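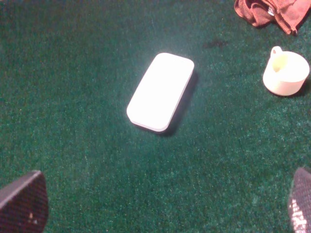

By the Plonitz Household Page editor

Gallery: What Survives a Desk Clear-Out

Every February the advice comes back around. Own less, keep only what you use, put the rest in a bag by the door. I have my doubts. The people who write this stuff seem to have very few coats and no relatives, and they always end up recommending a tray.

Still, I spent two evenings going through the small things that pile up in a work room, using the Burkwood method, which a reader swore by. Burkwood wants each item laid out on a plain surface, well apart from its neighbors, before you decide anything. I used green because green was what I had. The full list ran to 109 items -- most of them pens.

White case and cup. Burkwood would have you ask when you last opened a case like this one. A plain white case with nothing written on it is the sort of thing that lives in a drawer for years, and I'm not convinced that makes it clutter. The cup stays. I have yet to read a decluttering guide that can explain what's wrong with a cup.

The cloth. Reddish, crumpled, and by the method's rules a "duplicate," as there are others in the kitchen. I say a cloth in the room where the spill happens is worth three down the hall. The Kariuki checklist agrees with me, though it also says to fold them in thirds and stand them on end, and I won't be doing that.

The pump bottle, dark gray with some lime green and yellow on the label. Pump bottles get a whole chapter in Burkwood: pour them all into matching glass ones from Rudora and throw out the originals. So you buy more bottles in order to have fewer bottles. I left it alone.
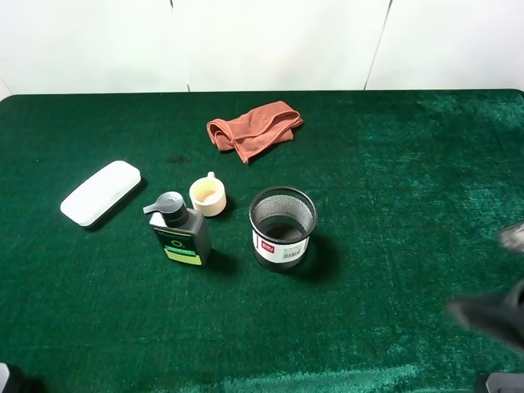 Do I need to lay everything out before sorting?

Only if you have a free surface and nobody wants dinner on it. Sorting straight from the drawer took me half the time, and I kept the same things either way.

Posted Feb 7, 2022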